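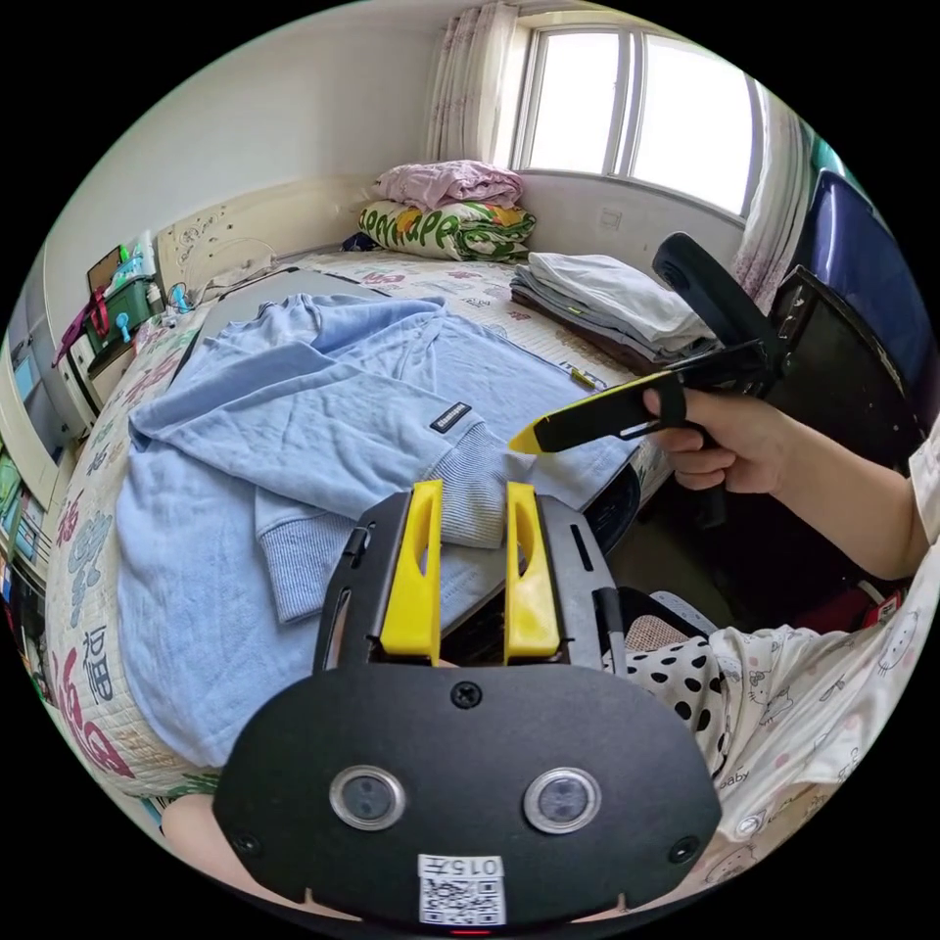 Folding on the bed: sweatshirts and the long gray board

Bedoya Home Forum > Laundry and Closets

mapleknots
September 11, 2025
Okay, I finally gave up on the dining table and do all my folding on the bed now. The light blue sweatshirt is my nemesis. Sleeves in first, or body in half first? I've gone back and forth on this since March and the stack still leans like crazy! The printed pad underneath makes me happy though, so that's something.

gunum_gal
Sleeves in first, always. Lay it face down, smooth the ribbed part at the waist, then bring the sides in. I did 21 tops that way last night and they all fit in one drawer.

Tove Hedegaard
Disagree! Half first, then tuck the sleeves. If you do sleeves first on a thick sweatshirt you get a big lump at the shoulders. And is that long board for folding against? I'd love one.

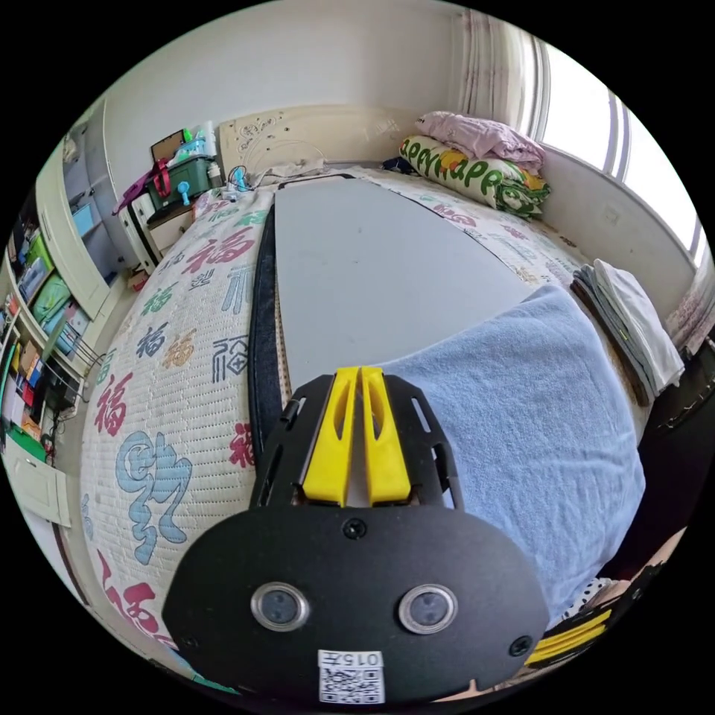 Page 2 of 5

mapleknots
Tove, I just like having a straight edge to line things up with (my folds wander). Towels are easy on there, I do thirds and I'm done. The pink blanket lives on top of the pillow because the closet shelf is full.

sternley31
I'd move the blanket and the finished stack off the bed before starting. You lose so much room up at that end, and then you're folding in a corner.

gunum_gal
Nah, leave it. Walking back and forth takes longer than the folding does, at least in my place, where the dresser is down the hall.

mapleknots
Well, I tried it both ways and I'm sort of with Tove now, half first is flatter.

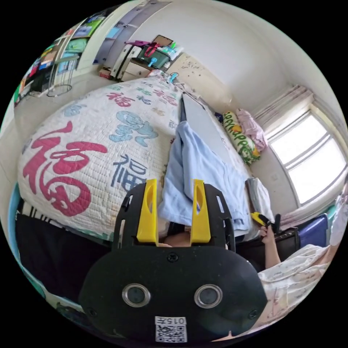
It does take me longer, nearly 15 minutes for a basket, but I can live with that. Still not moving the blanket, sorry sternley31!

sternley31
Your bed, your rules. Try it once with the blanket on a chair, though.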